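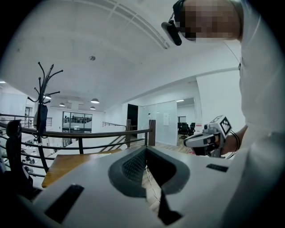

Looking after a wooden floor through the winter

Last updated October 4, 2025

Wooden floors suffer most between the first cold nights and the spring. Grit comes in on shoes, the heating dries the air, and wet coats drip in the hall. The notes below cover ordinary boards in an ordinary house, whether varnished, oiled or waxed.

Find out what finish you have

Most mistakes come from using the wrong product on the wrong finish. Choose a spot behind a door and put a drop of water on it. If the drop is still sitting there as a bead after ten minutes, the floor is probably varnished. If it has soaked in and left a darker patch, the finish is oil or wax that has worn thin, or there is no finish left.

To tell oil from wax, rub the same spot with a white cloth and a little white spirit. A yellowish or brown smear and a slight loss of shine mean wax. Open a window while you do this and put the cloth outside to dry flat afterwards. Rags with floor oil on them can heat up and catch fire if they are screwed up in a bin, so those should be soaked in water and laid out flat in the open.

Write the answer down somewhere. We keep ours on a piece of masking tape inside the cupboard under the stairs, along with the name of the varnish and the year it went down.

Sweeping and vacuuming

Grit does more damage than water. Sweep the hall and kitchen every day in bad weather and the other rooms twice a week. A soft broom is fine. If you use a vacuum cleaner, fit the hard floor head or turn the brush roller off, and check the wheels now and then for small stones. A single stone stuck in a wheel will draw a line across the whole room.

Edges and corners collect more than the middle. An old paintbrush, 2 inches wide, gets dust out of the gap below the skirting better than any nozzle we have bought.

Mopping

Varnished boards can be mopped with a cloth that has been wrung out hard. The floor should be dry again within a couple of minutes. If it stays wet longer than that, the mop is too wet. Use warm water and a small squirt of a cleaner made for wood. Washing-up liquid will do for one sticky patch but leaves a dull film if it is used every week.

Oiled floors need their own soap, which puts a little oil back each time. Waxed floors should not be mopped at all. Wipe up spills, sweep, and buff with a dry cloth.

Steam mops are sold for use on wood and we would still leave them alone. The steam gets into the joints and lifts the finish along the edges of each board.

Scratches

For light scratches in varnish, try a wax filler stick in the nearest colour. Go slightly darker if you can't match it, as a dark line reads as grain and a pale one catches the eye. Rub it across the scratch, scrape off the extra with an old plastic card and buff.

On an oiled floor, rub the scratch along the grain with fine abrasive paper, wipe off the dust, and work in a few drops of the same oil with a cloth. Leave it for 15 minutes and wipe away anything that hasn't gone in.

Deep scratches in varnish that have gone through to bare wood should be sealed before the next wet day, even if the repair is ugly. Dirt gets into bare wood quickly and is hard to shift.

White rings and dark stains

A white mark is usually moisture in the finish and can often be dealt with. Lay a clean cotton cloth over it and press with a warm, dry iron for a few seconds at a time, looking underneath after each go. This works best on wax. On varnish, be careful – too much heat will make it soft.

A dark stain has gone into the wood. The usual treatment is to sand it back and refinish, and black marks around old nails may need a wood bleach as well. If the stain is somewhere a rug would sit naturally, think about the rug first.

Gaps between boards

Boards shrink when the heating is on and swell again in the summer. A gap that opens in winter and closes by June is normal and should be left. Filling it in January means the filler gets squeezed out later or, worse, the boards push against each other and lift.

Gaps that stay open all year can be filled with thin strips of matching wood, glued on one side only so the boards can still move. Flexible filler is quicker but shows more. For draughts under the skirting, foam cord pushed in with a blunt knife costs very little and can be pulled out again.

Squeaks

Find the exact board by walking slowly with someone listening at floor level. Dust a little talcum powder into the joint, lay a cloth over it and tread it in. If the squeak comes back, the board is likely moving on its nail, and a screw driven into the joist beside the nail will hold it. Check for pipes and cables before you drill anything. We did not, once, at the old house in Fondlow, and the repair bill was a good deal more than the price of a pipe detector.

Furniture and cables

Put felt pads under chair legs and replace them when they go hard. Stick-on pads pick up grit, so turn the chairs over every month or so and look. Screw-in pads last longer.

Hard castors should be swapped for soft rubber ones if the chair sits on bare boards. Dark rubber can mark some finishes, so leave one castor on a hidden spot for a few weeks before fitting the full set.

Cables that cross a floor are best run along the wall. If one has to cross, use a proper cable cover and lift it when you sweep. Don't use parcel tape or duct tape – the glue pulls varnish up when it comes off.

Mats

Have one coarse mat outside the door and one absorbent mat inside. The inside one should be long enough for two full steps. Choose a backing that says it is safe for wood, as some rubber backings discolour the finish underneath. Lift both mats once a week, shake them out and let the floor below dry before they go back.

Spare mats can be hung over a banister while the others are wet. In a bad November we change them every other day.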